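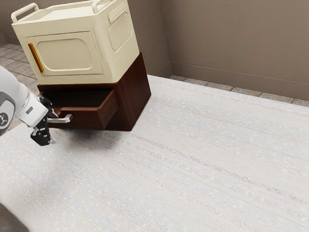 We use cookies to remember your settings and to see which pages are read. Accept | Manage preferences

Elsie Katene gets up at twenty to six, drinks a glass of water standing at the sink and is out of the house before she has had time to think about it. She has been doing this since November. Before that, she says, she had not run for anything except a bus since school.

"I was tired all the time and I blamed work," she says. "Then I changed jobs and I was still tired."

Her new job is in the accounts office at Hastine, where she sits for most of the day. She joined the early group in Clakgate after seeing a card in the bakery window. The group meets by the bridge, walks for five minutes and then alternates jogging and walking along the river path. Fotis Rallis has led it from the start.

"The first morning I went home after the walking part," Katene says. "I told Fotis my shoe was rubbing. He said see you next time, and I was annoyed that he assumed there would be one."

There was. She missed the following session and went to the one after that. By the new year she could jog the stretch between the bridge and the allotments without stopping, and she had begun to write each outing down in an old desk diary. She doesn't record her speed. She puts down the weather, what she ate the night before and how her knees felt.

The knees have been the main difficulty. In her second month the left one swelled up, and she went to see Angeliki Triantafyllou, a physiotherapist in the town, who told her to cut back to 2 runs a week and gave her some exercises to do on the stairs.

"I do them while the kettle's on," she says. "Heel drops, then the slow step down. They're very boring. I skipped them for a fortnight and the knee let me know."

Food has changed less than she expected. She tried giving up bread and lasted until the weekend. She now has porridge when she gets in and takes a proper lunch to work, where she used to buy crisps and a sandwich from the garage. She still has a glass of wine with her sister.

Her weight is much the same as it was, and she has stopped getting on the scales. Sleep is where she notices a difference. "I used to be awake at three doing sums in my head. Now I'm gone by ten – my sister rings and I don't hear it."

Some weeks go badly. She had a cold in February that kept her indoors, and starting again was harder than starting the first time. "I knew what it was going to feel like," she says. "I went round with the beginners and walked most of it. Fotis didn't say anything, for once."

She has entered the Tsolakis 5 km in the spring, and her number has already come in the post: 765. She has no time in mind and would like to get up the hill by the church without walking. Her sister has been asked to stand at the top of it with a banana.

Related
Stretching at your desk: what Ilari Mustonen does between meetings
Beatrice Rugemalira on swimming through the winter
Zulis walking routes for wet days
Porridge four ways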